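Thread: clear bins for desk stuff, yes or no?

flondska_fan
I finally tried a clear bin for pencils and scissors and I love it!! Everything used to live in a mug and I could never find the scissors. Red and black handles show right through now — so easy.
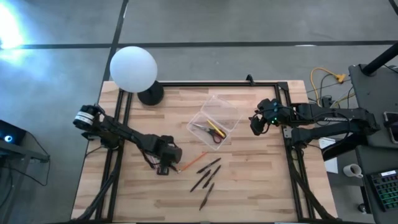 Loter, February

One pencil still out on the wood, one in with the scissors. And yes, I'm keeping the globe lamp.

Varkenus19
Love the butcher block! Not sold on the bin though. Clear plastic shows every smudge, and long pencils never lie flat. I went back to a drawer tray.

Raluca Ilie
Disagree! Smudges wipe off. I own some 19 of these bins and I'd buy more tomorrow. How does it look from low down?

flondska_fan
Pretty nice, I think, the rim catches the light

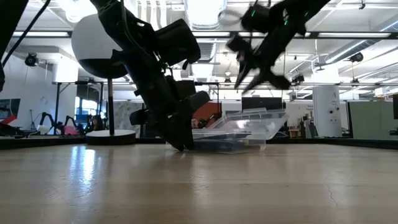
Clear bin and globe lamp, from table height

Varkenus19
OK, the lamp wins me over. Still team tray.

Raluca Ilie
Trays are where erasers go to die lol. Try one bin for a month!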